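공유작업실 로봇 팔 셀 안전 점검표 (의견 포함)

대상: 탁상형 6축 팔 1대, 병렬 그리퍼, 작업대 2개
작업: 컵 및 모형 채소 집기-놓기 반복
점검 시기: 5월, 누적 2,000사이클 도달 후
판정 기호: 적합 / 조건부 / 부적합 / 해당 없음

이전 점검은 811사이클에서 실시했다. 당시 조건부 항목 중 미해결분은 항목 번호 뒤에 (이월)로 표시한다. 사이클 수는 Guthrie 로그의 값을 그대로 옮겼다.

1. 전원 및 비상정지

1-1 비상정지 버튼이 조작자 위치에서 손이 닿는 거리에 있는가: 적합
의견: 버튼 받침의 양면테이프를 나사 고정으로 교체함. 한 손으로 눌러도 받침이 밀리지 않음.

1-2 비상정지 후 자동으로 재기동하지 않는가: 적합
의견: 버튼 복귀만으로는 움직이지 않음. Tromus 제어기에서 별도 해제 조작을 해야 서보가 켜짐. 동작 중 1회, 정지 중 1회 시험.

1-3 비상정지 시 그리퍼가 물체를 놓치지 않는가: 조건부
의견: 팔 전원과 그리퍼 전원이 함께 끊김. 빈 컵은 떨어져도 문제가 없으나 무게가 있는 물체로 바꾸려면 그리퍼 전원을 분리해야 함. 분리 전까지 빈 컵과 모형 채소만 사용.

1-4 전원 케이블 및 플러그의 피복 손상, 헐거움: 적합
의견: 플러그를 손으로 흔들어 확인. 멀티탭은 바닥에서 올려 둘 것.

1-5 접지 연속성: 적합
의견: 베이스 금속부와 접지 단자 사이 측정. 값은 작업실 장부에 기재.

2. 기계 고정부

2-1 팔 베이스 고정 볼트의 풀림: 적합
의견: 표시선 어긋남 없음. 토크 렌치로 재확인하고 표시선은 새로 긋지 않음.

2-2 작업대의 흔들림: 조건부 (이월)
의견: 팔을 최대로 뻗은 상태에서 급정지하면 앞쪽 작업대가 미세하게 움직임. 다리 받침 하나의 높이가 맞지 않음. 조정 전까지 속도 상한을 낮춘 설정으로 운용.

2-3 뒤쪽 작업대의 기둥과 클램프: 적합
의견: 클램프 손잡이를 더 조일 여유가 있음. 과도하게 조이면 상판이 눌리므로 현 상태 유지. 기둥은 팔의 동작 범위 밖에 있음.

2-4 관절 덮개의 균열, 이탈: 적합
의견: 손목 덮개를 눌렀을 때 소리나 유격 없음.

3. 케이블 처리

3-1 관절 회전 시 케이블이 당겨지지 않는가: 조건부
의견: 기본 작업 구간에서는 여유가 있음. 손목을 한 방향으로 계속 돌리는 경로에서는 아래로 늘어진 가는 케이블이 팽팽해짐. Pirov 경로 편집기에서 손목축 회전 범위를 제한해 두었으나, 새 경로를 불러올 때 이 값이 초기화됨. 불러온 뒤 반드시 재입력.

3-2 케이블이 물체나 작업대 모서리에 걸리지 않는가: 적합
의견: 저속으로 전체 경로를 3회 수행하여 확인. 위쪽 고리를 더 짧게 묶자는 의견이 있었으나 채택하지 않음. 관절을 접을 때 필요한 길이임.

3-3 커넥터 잠금: 적합

4. 그리퍼

4-1 손가락 링크의 나사 풀림: 부적합 → 조치 후 적합
의견: 나사 1개가 손으로 돌아갈 정도로 풀려 있었음. 중강도 나사 고정제 도포 후 재조립. 262사이클 추가 운전 후 다시 확인했으며 풀림 없음. 고정제는 소량만 쓸 것. 링크 축으로 흘러들면 동작이 뻑뻑해짐.

4-2 양쪽 손가락이 대칭으로 닫히는가: 적합
의견: 물체 없이 닫은 상태에서 틈새 게이지로 확인.

4-3 파지력 설정이 물체에 맞는가: 조건부
의견: 얇은 플라스틱 컵은 현재 설정에서 변형이 거의 없음. 모형 고추는 표면 굴곡 때문에 잡는 위치에 따라 손가락 사이에서 돌아감. 파지력을 올리지 말고 잡는 위치를 몸통 가운데로 옮길 것.

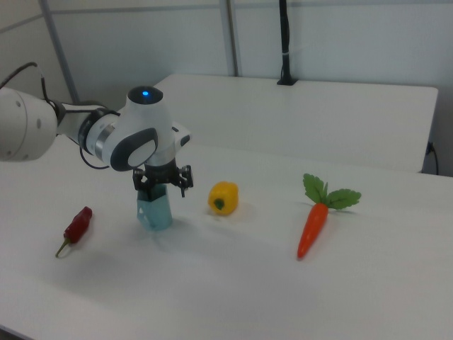 4-4 손가락 끝과 상판의 간격: 적합
의견: 최저 높이에서 종이 여러 장을 겹쳐 넣어 확인. 상판을 교체하거나 다리 받침을 조정한 경우 높이 기준을 다시 잡아야 함. 2-2 조치 직후 이 항목부터 재점검한다.

4-5 끼임 위험 부위의 표시: 부적합
의견: 링크 부위에 경고 표시가 없음. 곡면이라 일반 스티커는 모서리가 들뜸. 작업대 앞면에 부착하는 것으로 대체 예정.

5. 작업 영역

5-1 작업 대상 외의 물건이 상판에 없는가: 적합
의견: 공구, 음료, 휴대전화는 운전 전에 치울 것. 드라이버를 뒤쪽 작업대에 두는 습관도 고쳐야 함. 팔이 닿지 않아도 진동으로 굴러 내려올 수 있음.

5-2 물체 간 간격이 그리퍼 개방 폭보다 충분한가: 적합
의견: 간격이 좁으면 바깥쪽 손가락이 옆 물체를 밀어냄. 배치할 때 손가락을 완전히 벌린 폭을 기준으로 할 것.

5-3 칸막이 패널의 고정 상태: 적합
의견: 패널은 시선 차단 및 통행 구분용이며 충돌을 견디는 방호 울타리로 간주하지 않는다. 운전 중 앞쪽 접근 통제는 사람이 한다.

5-4 조명: 적합
의견: 상판에 강한 반사 없음. 반투명 컵은 조명이 바뀌면 Carorov 인식 모듈의 검출 점수가 떨어지므로 조명 위치를 옮긴 사람은 기록을 남길 것.

6. 소프트웨어 제한값

6-1 관절 속도 상한: 적합
의견: 낮춘 설정이 재부팅 후에도 유지됨.

6-2 동작 영역 제한: 적합
의견: 뒤쪽 작업대와 기둥 쪽으로 가상 벽 설정. 저속 수동 이송으로 접근시켜 경계에서 정지함을 확인.

6-3 충돌 감지 감도: 조건부
의견: 폼 블록을 경로에 두고 시험. 팔 중간부 접촉은 감지하나 손가락 끝의 가벼운 접촉은 감지하지 못하는 경우가 있음. 감도를 한 단계 올리면 급가속 구간에서 오정지가 발생함. 감도 대신 접근 속도를 낮추는 방향으로 조정.

6-4 설정 파일 백업: 적합
의견: 제어기와 작업실 저장장치에 각각 보관. 파일명에 사이클 수를 붙임.

7. 운용자 확인

7-1 운전 중 손을 넣지 않는다는 규칙의 게시: 적합
7-2 티칭 시 저속 모드 사용: 적합
7-3 보호 안경 비치: 적합
7-4 긴 머리, 끈 달린 옷, 장갑 착용 금지 안내: 조건부
의견: 안내문에 장갑 항목이 빠져 있음. 다시 출력할 것.

미결 사항

1-3 그리퍼 전원 분리. 부품 수령 대기.
2-2 다리 받침 교체 후 4-4 재점검.
3-1 손목축 제한값을 경로 파일에 포함하는 방법 검토.
4-5 경고 표시 부착.
6-3 접근 속도 조정 후 폼 블록 시험 재실시.
7-4 안내문 수정.

운용 판정: 조건부 운용 가능. 빈 컵과 모형 채소에 한하며 저속 설정을 유지한다. 4-5는 다음 운전 전까지 완료할 것.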